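Sorting the snack drawer without losing my mind?

Vija Zariņš
Our snack drawer is a swamp. Everything goes in as loose packets, we have 20 or more at any time, and the small ones slide under the big ones and go stale. I bought a Hetby drawer divider but the slots are too narrow for anything puffy. Do you sort by type, by date, by who eats it? I have two kids and a husband who all "can't find" things.

Mārtiņš Lepik
Tip it all out first, onto a cloth so you can just shake the crumbs outside after. We use the pink one with the deer on it. Make one pile, then pull things out of it one at a time and give each its own spot.

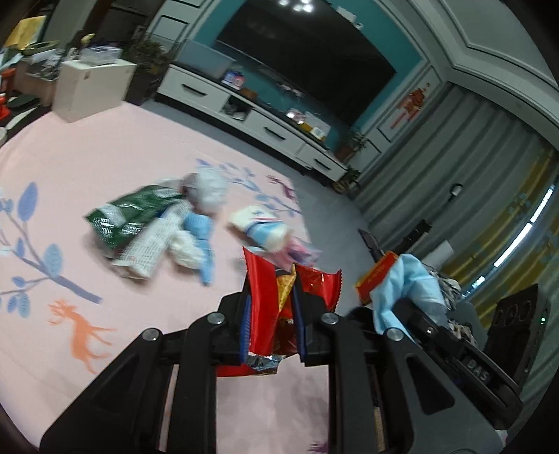
Mārtiņš Lepik
Regular helper, Kitchen & Pantry

The shiny wrappers, like the red one, are the worst for sliding around, so I stand those on their edges in an old shoebox lid, seam up. Flat pouches go behind them. Anything opened gets a clip and goes in front, and whoever opened it has to finish it (good luck with that part!). I did ours in October and it still mostly works. Return the divider if you can, mine went to my sister.

tiltex_mom
just buy fewer snacks lol. or get a deeper bin, 8 inches is plenty

Contact us | Terms | © Vītola Home Help | Back to top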